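Last updated: 22/07/2024

Filed under: Folding, Grippers, Things That Broke

The Pledine grippers and the week of the bad jaw

Okay, so a few of you asked what went wrong with the folding work at Flatara, and I keep promising to write it up properly. It's going on the gallery page because this is the page I remember how to edit!

Quick background if you missed the earlier posts. We collect folding demos with a pair of Pledine handheld grippers, one per hand, and the recordings go off to train the arms over at Runetska. Shirts, pants, towels, whatever is in the pile. We were at 3925 recorded folds when the right jaw started lying to us.

I mean that pretty literally. The jaw would be shut tight on the cloth and the log would say it was still partly open. Not every time, either (that would have been easy). It came and went, mostly on thick folds, and the status light stayed happy the whole way through. So I kept folding, because everything felt fine in my hands, and I'm the one holding the thing!

The first real hint came from Runetska. Their arm, running on our newest batch, would reach down, close most of the way, stop, and lift off with nothing in it. Then it went through the rest of the fold very politely in midair. I laughed at the clip until I checked the logs and found 944 folds with the same bad jaw reading. Ugh.

The cause was a set screw on the little encoder behind the jaw. It had backed out a bit, so the shaft slipped whenever I squeezed hard. I tightened it, put on a dab of threadlocker, and ran 600 open-and-close cycles with no cloth, then 17 slow folds while watching the numbers on a laptop. All good so far, but I'm still suspicious of it.

We also changed the routine. Both jaws now get a full open and a full close on a steel shim before every session, and the recorder refuses to start if either reading is off. I wanted that back when we were still on the old Pattinasarany rig and never got to it. The bad batch is being redone, which should take me into August.
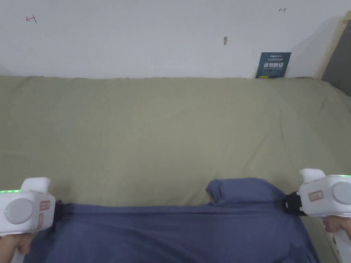

Can the bad recordings be repaired instead of redone?

Some of them, maybe, but the slip was different on each squeeze, so there's no single offset to add back, and I'd sooner fold the clothes again.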